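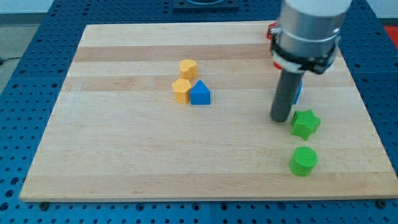
Foam blocks on the board, rod just over the wood by the green star.

September 2019, club notebook

Pushing practice for the Faminden student round! Khrystyna-Mariia wants the star shoved over to the yellow and blue lot on the left, which is a fair old stretch of bare board (brave, I say). Speed setting 73 for now, and I'll try 2 short pushes before one long one.

To do: save the log as run 569.

We use cookies. Accept

3 comments
Hsueh: try the cylinder first?
Kravets: no, star!
Hsueh: fine, star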